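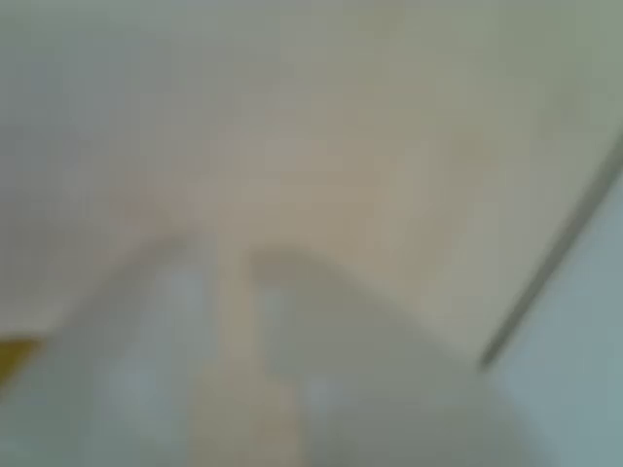 Surface crème, bord gris foncé à droite.

Busis : un carnet ouvert des recettes de famille
Version du 6 mars 2022

Busis rassemble 437 recettes recopiées à la main puis saisies en texte simple, et quel plaisir de les voir enfin toutes au même endroit ! On y trouve des bouillons, des crêpes, des conserves au vinaigre, et même plusieurs versions rivales de la soupe froide de betterave (la querelle reste ouverte, envoyez la vôtre).

Contenu
recettes/ : un fichier par recette, en UTF-8
index.csv : titre, langue d'origine, personne qui a transmis la recette
mesures.csv : 1239 lignes de conversion, de la tasse au gramme 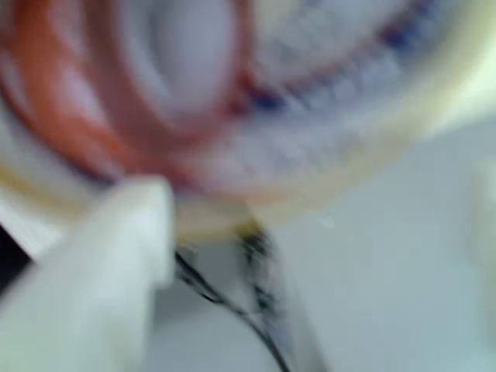 Les quantités sont données telles qu'elles figurent dans les cahiers. Quand une grand-mère écrit « farine, ce qu'il faut », nous gardons « ce qu'il faut » et le champ grammes reste vide. Pour environ 300 recettes, le temps de cuisson est indiqué ; ailleurs, fiez-vous à votre nez !

Langues
Français, lituanien et chinois traditionnel. Les traductions vers le français sont de Li-hua Cheng et Justinas Lukoševičius, relues par Pei-shan Kwan.

Problèmes connus
Le champ « portions » mélange nombres et texte (« pour une tablée »).
3 recettes de pain d'épices sont presque identiques, à une cuillère de miel près. On les garde.

Contribuer
Ouvrez un ticket avec le texte de la recette, la langue et le nom à créditer. Szu-yu Siu répond vite et adore les desserts.

Licence : CC BY 4.0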